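I got Zinhle Mathebula on the phone at the second try. The first time she was in the middle of pushing an update and asked if I could call back in an hour, so I made a sandwich and did exactly that. She runs the small team behind Vostimmont, a browser puzzle game I have lost far too many evenings to (level 38, you and I are not friends), and I wanted to know how a thing like that gets made, and who on earth pays for it.

"You do, a little," she said, and laughed. "Not with money. You watch an ad when you run out of hints and that's lunch."

There are 4 people on the team. Zinhle does the code, Palesa Mofokeng draws, Siyabonga Ndlovu builds the levels and Lindiwe Botha handles everything that involves answering an email. They met working on Garkach, a tile matcher that I'd never heard of and that Zinhle would prefer I didn't go looking for. I went looking, of course. It's a bit slow, but the music is lovely!

"Garkach was where we learned what not to put in a browser game," she said. "It took ages to load on a phone. People give you a few seconds and then they're gone, and I don't blame them, I do the same thing."

So Vostimmont got built small. The whole first chapter loads before the title has finished fading in, and the rest comes down quietly while you play. I asked whether that was hard to do and got a long answer about sound files, most of which went over my head. The short version is that Siyabonga wanted a different sound for every block and Zinhle wanted 11 sounds total. They have 11 sounds total.

"He still brings it up," she said.

Levels start on paper. Siyabonga sketches them on grid pads, tries them with cut-out squares, and only types them in once he's beaten them himself without looking at his notes. He throws a lot out. I said I would have happily thrown out 38 as well, and she told me that one gets more mail than all the others put together – half of it angry, half of it from people who finally cracked it and want somebody to know.

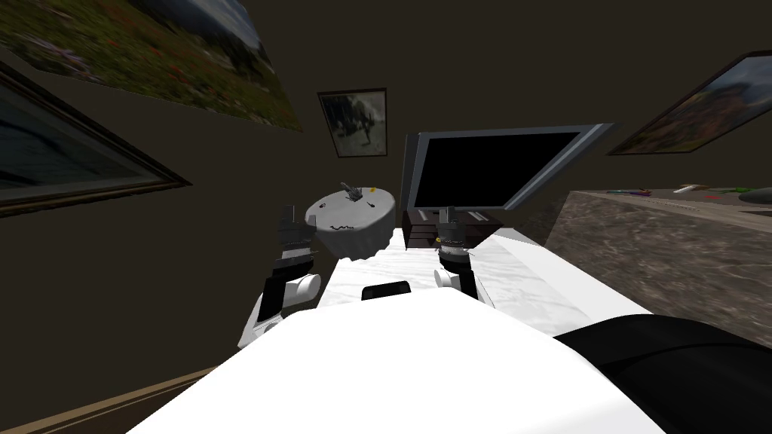
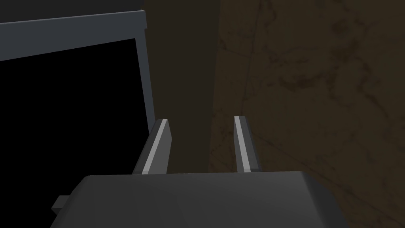
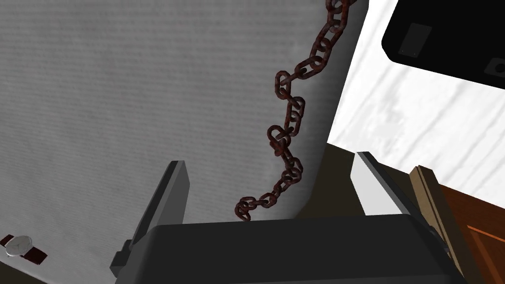
Can you play Vostimmont without making an account?
You can play the whole game as a guest, and your progress is saved in the browser you're using. An account is only needed if you want to carry your progress over to another device.

I brought up the guest thing because it's rare now. Half the games I open want my email before they've shown me a single block. Zinhle says they argued over it for weeks. Lindiwe was for accounts, and she had a fair point: when a guest clears their browser data, the progress goes with it, and then they write to Lindiwe.

"She has a very nice reply saved for that," Zinhle said. "She wrote it on a good day and has been copying it ever since."

Then there's the leaderboard, which I have opinions about. My best chapter score is 2,371 and I was quite proud of it until I mentioned it on the phone. There was a pause. "That's a good score for the first chapter," she said. It was the third chapter. We moved on.

I asked about portals, too. Vostimmont is hosted on its own page and also on Allville, which carries a big pile of free games and takes a share of the ad money. Zinhle is relaxed about that. Far more players come in through Allville than through the front door, and the ones who like it tend to find their way to the team's own page later on. What she didn't enjoy was making the game fit. Allville wants a pause button in a certain corner, and that corner already had the hint button in it, so Palesa had to redraw the whole top bar – twice, after the first one turned out unreadable on small screens.

"She picked the colors for the second one in a bad mood and they're the best colors in the game," Zinhle said. I agree, by the way. That orange!

A new chapter is planned for July. It has sliding walls, and a block that copies whatever the last block did, and I was told I could try an early version if I promised not to complain about it in public. I said I'd think about it. I've sent Lindiwe my email address.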